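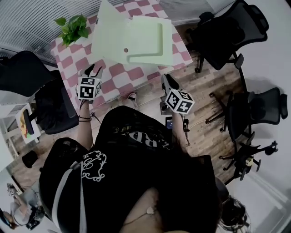

I have been meaning to write about the pond for weeks now, and February seems as good a month as any, with the ground too hard to dig and the seed order already in the mail. Those of you who have been reading for a while will remember how it looked last summer, all that stringy stuff and the brown scum along the east bank (and the smell, oh my goodness, the smell). I got so many kind notes after that post, and so many suggestions, that I feel I owe you the rest of it.

The trouble, as far as we can work out, is milfoil. It is the kind that breaks into little pieces and roots again wherever a piece settles, so every time I went in with my rake, so proud of myself, I was planting more of it. I did that for two summers! Jérémie Pons, who has the place below ours on the Hamwood road and has fought the same weed longer than I have, finally took the rake out of my hands and made me sit down and have some iced tea while he explained it.

So last fall we started on the mats. These are big sheets of burlap that you lay flat on the bottom and weigh down with rocks, and the weed underneath goes without light until it gives up. Jérémie swears by burlap over plastic because it rots away by itself and lets the gas come up through it. We put down 14 of them, starting in the shallow end by the willow, and I will tell you that wet burlap is heavier than anything you have ever carried in your life. Marcelle Leclerc came over with her canoe and her two big boys and we floated the sheets out one at a time. It took us a good deal longer than the afternoon we had planned on, and we ate chili standing up in the garage at eight at night.

The whole business has cost me $273 so far, most of that burlap, plus a pair of waders I had been wanting anyway and don't count. When I first called around, a man quoted me $1228 to spray, and that was for one season. He was perfectly pleasant about it. I just didn't like the thought of it with the frogs, and our water runs down into Pichon Creek and on to other people's places.

I did check with the county before we started, and you should too if you have a stream going in or out. They sent a form, and then a second form because I had filled in the first one wrong, and a nice letter at the end of it.

What I don't know yet is how the deep end will go. The mats won't help much out there, so Marcelle wants to try cutting by hand and catching every scrap in a fine net, slowly, from the canoe. I said I would paddle if she would cut. I'm also thinking about some pickerelweed along the bank where it's bare, and if anybody has grown it from divisions I would love to hear how deep you set it and whether the muskrats left it alone. Ours ate every last one of my irises.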